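Mavunport step up with a narrow pitch and a smaller squad

The league's newest promoted side will start the season with the second-lowest number of contracted players in the division and a pitch that only just meets the minimum width. Kimutai Temba, manager of Mavunport since they were in the regional second tier, regards the first of these as the more serious problem.

"We have 14 outfield players I would start in a league match," he said. "Last season that was enough. The matches were further apart and the recovery was easier to plan. In this division there is a run in August where we play every third or fourth day, and a squad of that size has to be managed by the minute."

Mavunport went up as runners-up, behind Ladetti, with the best defensive record in the section. They conceded most of their goals in the last quarter of an hour, a pattern Temba attributes to fitness and to the shape the team adopts when leading. He prefers a back four with a single holding midfielder, changing to a back five after the hour if the opposition bring on a second forward. The switch was made in more than half of the away fixtures.

"The change itself is simple," he said. "The full-backs stay where they are and the midfielder drops in. The difficulty is the space he leaves. If the two in front of him do not close it within a few seconds, a decent side will play straight through." 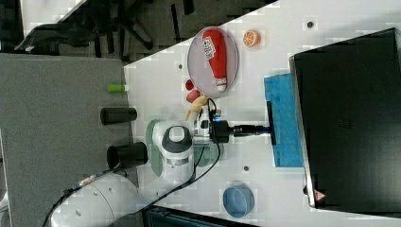

Supporters of Brundia, who lost twice to Mavunport last season, take a different view of the late switch. One wrote to the league's letters page that the back five invites pressure, that Mavunport were fortunate to hold on in both matches, and that a stronger division will punish it before the clocks go back. Temba had read the letter and did not dispute the second point.

"We were lucky at their place," he said. "They hit the bar and had one cleared off the line. I would still make the same change."

The pre-season programme has been built around set pieces. Mavunport scored 30 per cent of their goals from corners and free kicks, and Temba expects that share to rise as chances from open play become scarcer. Two corner routines have been kept from last year. A third, aimed at the edge of the area, was tried in the friendly against Tekleab and produced one shot, which was blocked.

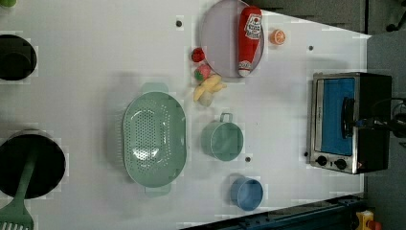

Defending corners has taken up more of the training time. Mavunport used strict man-marking until the spring, then moved to a mixed system with three players holding zones across the six-yard box and the rest picking up runners. Temba explains the zones to new signings at a table, with whatever is to hand. A large round plate will do for the six-yard box, a ketchup bottle laid diagonally across it gives the line the three zonal players should hold, and a slice of orange off to the right of the plate is the short-corner option that has to be watched. He says players remember the angle of the line better than they do from a diagram, and that the most frequent error is the near-post man drifting towards his own goal as the ball is struck.

The pitch is a separate matter. It measures the minimum permitted width, and the league has asked for the technical areas to be moved back before the first home fixture. The work will be finished in time, according to the club. Temba does not intend to alter his tactics for home matches, although he accepts that a narrow surface helps a side that defends centrally.

Recruitment is almost complete. A left-sided centre-half has agreed terms and a second goalkeeper is on trial. There is no money for a forward unless one leaves. Season ticket sales have passed last year's total by 160, and the club has put the additional income towards overnight stops on the two longest trips.

"We travelled on the morning of the match to Ladetti and we were poor until half-time," Temba said. "I asked for those two hotels before I asked for a striker."

He declined to give a target for the season in points or position. The opening fixture is away to Brundia, with a 3pm kick-off, and the holding midfielder will miss it through suspension.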